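Emthorpe Handheld Collection Kit: Set-up and Operating Guide

Search this guide Go Clear

Section 3. Recording two-handed examples

By Orysia Onyshchenko, with corrections by Didier Roussel
January

Last updated: Wednesday, 4:10 p.m.

Before you start this section you should have charged both grippers, paired them with the Baudry recorder, and finished the calibration dance in Section 2. If you skipped Section 2 on the grounds that you calibrated last week, go back. The grippers do not remember last week, and you will find this out at the end of the day, when it is most expensive.

A full set for one task is 100 accepted episodes. Accepted is the word to watch. The recorder will happily store any amount of footage of you looking for the thing you dropped.

3.1 Preparing the table

1. Clear the table and cover the working area with one large sheet of plain paper. Tape the corners from underneath. Tape on top shows up in every episode, and the model has been known to develop feelings about it.

2. Lay out the objects for the task inside the paper's edges. For the small-item tasks (brushes, pens, combs, spoons) keep to the objects on your task card. Your own pen is not on the task card.

3. Check the light. Overhead lamps on, blinds down, desk lamp off. Polished handles throw a glare straight into the lens if the desk lamp is on, and the desk lamp is always on.

4. Run the left gripper's cable down the near side of the table so it hangs free. Move your arm through its whole reach once and watch what the cable does. It should not sweep the paper.

Note: Change the layout between episodes. Turn the objects, swap their places, slide one closer to an edge. People who are asked to be random tend to make the same neat fan every time. If you have none of the chaotic temperament, use the layout cards in the lid of the case.

Caution: Stay inside the marked floor area while recording. If you step back to admire your work, step back with the recorder paused.

3.2 Holding the grippers

5. Pick up the right gripper first, then the left. The recorder names them in the order they wake. If you do it the other way around, your left hand will be your right hand for the whole session, and Didier will write to you.

6. Support the body of the gripper from below, with your fingers curled under the bracket. Leave the linkage arms alone. They pinch, and they are not sorry.

7. Squeeze and release each gripper 3 times, slowly, all the way open and all the way closed. The recorder beeps when it has learned the range. If it doesn't beep, squeeze again with more conviction.

8. Look at the finger pads. They should meet squarely along their length. A pad that has twisted on its mount will still pick things up, in the sense that a shopping cart with a bad wheel still goes to the checkout.

3.3 Recording an episode

9. Hold both grippers over the paper, open, and wait for the tone. Count one breath. Begin.

10. Move at the speed of a person who is slightly bored. Everybody starts too fast, then reads this guide and becomes a glacier. Both are bad. An arm on a stand will eventually have to copy what you do, and it has less sense than you.

11. Close on the object at the place shown on the task card. For brushes this is the ferrule or the section of handle beside it. Do not grip the bristles. Bristles squash, the gripper reads closed, and the episode goes into the set as a confident example of holding nothing.

12. Lift straight up until the object is clear of everything near it, and turn it upright if the card asks for upright.
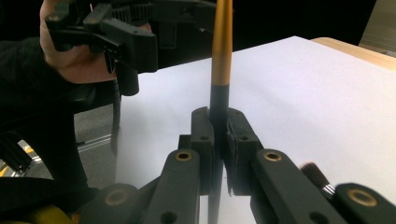

13. Bring the other gripper in from the side at the height where it will take hold. Approach level. Coming down from above blocks the camera on the first gripper, and you will have recorded a very good view of your own sleeve.

14. For a handover task, close the second gripper fully before opening the first. Wait half a breath between the two. The wait feels silly and is the single most useful thing in the episode. Without it the model learns that handing over means letting go and hoping.

15. Set the object down where the card says, open, and back away along the same line you came in on.

16. Hold still until the second tone. Do not scratch anything.

Note: If you fumble and recover, keep going. A regrasp that ends well is worth keeping, so mark it R on the log sheet. If you fumble and the object leaves the table, press the pedal twice to discard, pick the object up, and tell no one.

Note: Do not talk the gripper through it. There is a microphone in the recorder for the tones, and Orysia has now heard the phrase "come on, sweetheart" more often than she would have liked.

3.4 What to accept and what to throw away

The recorder asks you to accept or discard after every episode. It has no opinion of its own. Accept if all of the following are true:

- the object was in view from the first tone until you gripped it
- both grippers started open
- the object ended where the card wanted it
- your free hand never came into it, because you do not have a free hand

Discard if the cable dragged an object, if the paper moved, if somebody leaned in to ask whether you wanted coffee, or if you can't remember which card you were on. The last one is more common than you'd think after lunch.

Our Jultcombe room once turned in 463 episodes of the comb task with the comb in the same spot every time. The resulting policy was superb at that spot. It would go there and pick up the comb whether or not the comb had come along. The episodes are still on the server under "do not use," where new people find them and use them.

3.5 Breaks and hand care

17. Stop after every twenty-five episodes and put both grippers in the cradle. The cradle stops the recorder's clock, so you are not being timed while you stretch.

18. Check the bushings at the pivots. If one has started to walk out of its hole, press it back with your thumb and note it on the log. If it walks out again, swap the gripper for the spare.

19. Wipe the pads with a dry cloth. Makeup brushes in particular leave a film you won't notice until things begin sliding.

Caution: Do not oil the linkage. The plastic does not need it, the pads do not want it, and the paper will look like a bag of fries.

3.6 Troubleshooting

The object turns in the grip when lifted.
You have taken it too far from its balance point, or the pads are dirty. Clean first. If it still turns, grip closer to the heavy end and write the change on the card.

The gripper reads open while closed.
Repeat step 7. If that fails, repeat Section 2, and try to look surprised.

The pose track jumps when the grippers come close together.
One gripper is hiding the other. Come in from farther out to the side and keep your elbow down. Tall operators can lower the stool. Short operators have asked us to mention that they do not have this problem.

The Baudry shows a full disk.
It fills at 1,000 episodes. Upload to the Prirberg server and wait for the green check before you erase. The amber check means the upload has been thought about.

The tones have stopped.
Someone turned the volume down. It was probably the person at the next table. Turn it back up.

3.7 Closing the session

20. Put both grippers in the cradle and leave the Baudry on until its fan stops.

21. Count the accepted episodes on the log sheet against the number on the recorder. If they differ, believe the recorder, and circle the difference so Didier can have it explained to him.

22. Return the objects to their bag with the task card on top. Fold the paper only if it is still flat and clean. Otherwise recycle it and cut a new sheet for the next person, who will assume it was always there.

Labeling is covered in Section 4. Do not start labeling on the same day you recorded. By then you will be inclined to mark everything as a success.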